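Home | Club | Projects | Results | Contact

Teaching a gripper in simulation

Maja Chmielewska leads the student robot club in Guvstead. Her team makes all its first trials on the computer. "We ran 1000 attempts in January," she says. "In 54 of them the fingers came down too early."

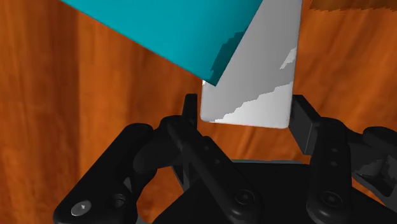

Before the block is clamped

"The fingers must stand on both sides of the grey block," explains Chmielewska. "Only then we allow them to close."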